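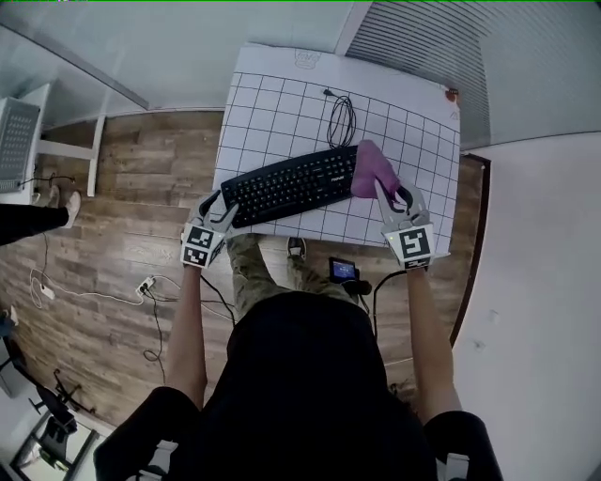
Tayla Partington would like to know why dust comes back the day after you wipe it up, and whether it is doing this on purpose.

It has no brain, Tayla, so we can rule out revenge. But it does come back, and it comes back fast, and grown-ups have been grumbling about it for as long as there have been shelves. To see why, you have to know what the stuff is made of. You may want to finish your snack first.
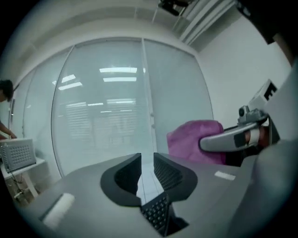
Where Does Dust Come From?
By Noeline Halliday
Mellham Young Readers' Page | November 17, 2020

Dust is a name for anything dry and solid that is small enough to float around for a while before it lands. That's a very loose rule. It's a bit like the word "stuff," or the word "leftovers." Two pinches of dust from two different houses can be made of completely different things.

What's in it?

You have probably heard that house dust is mostly dead skin. People love to say this at dinner. Skin is in there, because your body drops tiny flakes of it all day long, but it has plenty of company. There's soil that walked in on somebody's shoes. There are bits of fluff from shirts, blankets, carpets and the couch. There's pollen from plants, soot from candles and cooking, hair from you, hair from the dog, and crumbs from the toast you were told to eat in the kitchen.

How much of each depends on the house. If you live beside a dirt road, you'll have more dirt. If you live with two cats, you already know.

Then there is the dust that came a long way. Strong winds pick up fine dust from the Sahara, a huge desert in Africa, and carry it right across the Atlantic Ocean. Some of it lands in South America and some reaches the southern United States, where it can make the sunsets look extra red. It doesn't need a ticket or a passport.

A tiny amount comes from even farther off. Bits of space rock and comet drift down through the sky all the time, in grains too small to see. So somewhere on top of your refrigerator there could be a speck that is older than the Earth. It will be sharing the spot with some cat hair.

Why does it float?

Drop a marble and it falls straight down. Crush a dry clod of dirt into powder and the finest part hangs in the air. Each grain weighs so little that the air pushing against it slows it almost to a stop. A draft from a door can send it back up again. So can a heater, or you, jumping off the bed after being asked to stop jumping off the bed.

You can watch this on a sunny morning. Close the curtains until there is one narrow stripe of light coming in, then look at the stripe from the side. All those drifting sparkles were in the room before. The sun is just showing them to you.

Why is the TV always the worst?

Static electricity. When some kinds of plastic and glass get an electric charge, they pull light things toward them, the same way a balloon rubbed on your sweater will pull your hair up. Dust is about as light as things get. Rubbing the screen hard with a dry cloth can add more charge, so it may go right on collecting. A slightly damp cloth works better on a shelf – but ask before you put anything damp near something with a plug.

Keyboards are bad for a different reason. They are full of little gaps, and people eat over them.

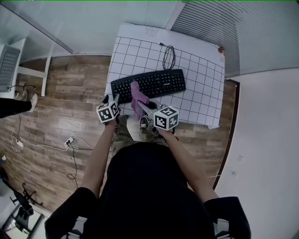 Can you ever get rid of all the dust in a room?

Only for a moment, and even then you'd miss some. People and clothes keep making more of it, and outside air brings in the rest.

Factories that make computer chips come closest. A single speck can ruin a chip, so the workers wear suits, hoods and gloves, and the air is pushed through filters all day and all night. You could try this at home, but your family might object to the hood.

Is it good for anything?

More than you'd think. The drops in a cloud need something to form on, and bits of dust, sea salt and smoke do the job nicely. Desert dust also carries minerals that plants can use, and some of what leaves the Sahara ends up feeding the Amazon rain forest.

On the other side of the list, dust makes some people sneeze, itch or wheeze. Often the trouble comes from dust mites, which are eight-legged animals too small to see without help. They live in mattresses and pillows and eat skin flakes. They don't bite. Washing sheets in hot water gets rid of a lot of them, and I'm sorry to say this counts as a reason to change your bed.

Something to try

Put a strip of clear tape, sticky side up, on a piece of black paper. Use more tape to hold down the ends. Leave it on a windowsill for a week and put another one under your bed. Then look at both with a magnifying glass and write down what you find. Fluff is easy to spot. Pollen, if you try it in April, may look like yellow powder.

Tell whoever does the cleaning, or your experiment will be gone by Wednesday.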